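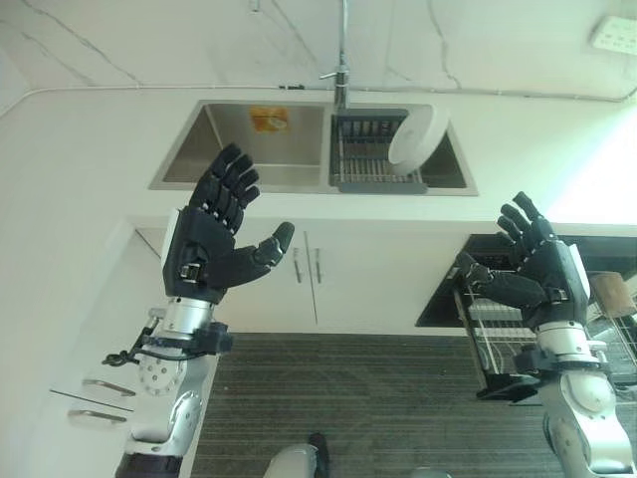 Section 5. Using and Caring for the Sink

The Irkance double sink has two basins. The larger one is for washing. The other holds the drainer rack, a job it does better than most dish towels.

Before first use

1. Run cold water for 5 minutes with the lever fully open. Go and do something else nearby.
2. Wash both basins with dish soap and a soft cloth, then rinse.
3. Peel the small label off the basin wall, if you wish. Warm water and patience will do it. A paint scraper will also do it, and will leave you a longer-lasting souvenir.

Note: Copy down anything printed on the label first. Our service desk will ask for it, and "orange" has not so far helped them find a part.

Fitting the drainer rack

1. Lower the rack into the smaller basin with the slats facing up.
2. Press on each corner. If it rocks, lift it out and turn it end for end.
3. Load plates on edge, starting at the back. A plate may be leaned against the side of the rack while you look for a better spot. Most plates retire there.

Caution: The rack is rated for 19 pounds. Cast iron should dry somewhere else.

Daily care

Wipe the basins along the brushed grain. Wiping across it won't void the warranty, but the marks will be with you every morning.

Keep bleach and steel wool away from the metal. Dry the foot of the faucet, where water likes to collect and make plans for the countertop.

Caution: Keep wet hands and dripping dishes away from the wall outlet. Do not hang cloths, sponges or holiday lights from the cable conduit.

Floor mat

Lay the mat with its ridges flat and its edges clear of the lower cabinet doors. Open each door once to check. Shake it outdoors weekly, downwind of yourself.

If the basin drains slowly

1. Lift out the rack and clear any food from the drain.
2. Flush with hot tap water.
3. Still slow? See page 62 before taking anything apart. Have a bucket ready, and a larger one behind it.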